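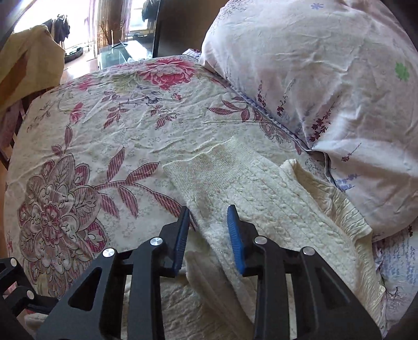
What's the best way to fold a chunky cable-knit sweater so it doesn't stretch out on the shelf?

Lay it face down, fold each side in toward the middle with the sleeve going straight down the back, then fold it in half from the hem. Keep it off a hanger.

Sweater season storage: show me your folds!
Forum: Closets and Drawers
32 replies, showing the most liked

plurkero_knits
OK, it's March and I am finally putting the heavy stuff away, and I'm way too excited about it. I do all my folding on the bed because the dresser top is too small (and also I just like it, I put a podcast on and spread everything out). My question is sleeves. Do you fold them straight down, or cross them over the back? I've always crossed them and I get this fat lump in the middle of the stack.

birhane_b
Straight down! I switched last winter and my stacks went from wobbly to flat. With a cable knit, smooth the sleeve with your palm before you bring the side over. Don't pull on the cuff or you'll have one arm longer than the other by Friday.

Etenesh Demissie
I cross mine and I'm going to stick up for it. If you cross them low, close to the hem, the bulk lands where the sweater is thinnest and the whole thing evens out. The lump happens when people cross them up at the shoulders.

birhane_b
Hmm, on a fine merino maybe. On anything thick I still end up with a pillow. I tried it your way on a big fisherman sweater and the shelf above wouldn't take it.

Etenesh Demissie
How tall is your shelf, though? Mine are deep and I only go 5 high.

hudus77
Roll them!! Everybody sleeps on rolling. Fold the sleeves in, start at the neck, roll down to the hem, stand them up in a drawer. I can see every sweater I own at once and I love opening that drawer.

Baltasar Escobar
Rolling is great for T-shirts, but I wouldn't do it for months with a heavy knit. The ribbing at the bottom ends up on the outside of the roll and mine came out wavy. Steam fixed most of it, but it took me a whole evening.

hudus77
Did you roll them tight? Mine are pretty relaxed, like a sleeping bag you gave up on. No waves so far.

Baltasar Escobar
Tight, yeah. I was trying to fit them in an under-bed bin. I'll try one loose this year and report back.

plurkero_knits
Ooh please do! Another thing, what about a hem that keeps flipping up? I have a cream one where the bottom band folds back on itself the second I let go.

imeo_home
Flip it down flat, pat it, and leave it alone for a minute while you do the next one. Then make your last fold so the hem goes inside. I also turn mine over on a sheet first, because a duvet is so squishy that you can't tell what's the sweater and what's the bed, ha.

Etenesh Demissie
Hem inside, agreed. See birhane, we can agree on things!

birhane_b
Never on sleeves :)

plurkero_knits
Update! Did half the pile straight and half crossed low. The straight ones are flatter, but the crossed ones feel sturdier when I pick them up. I'm keeping both stacks for now. Starting on the cardigans after dinner, so if anyone has a trick for buttons, tell me before I get to the one with the toggles.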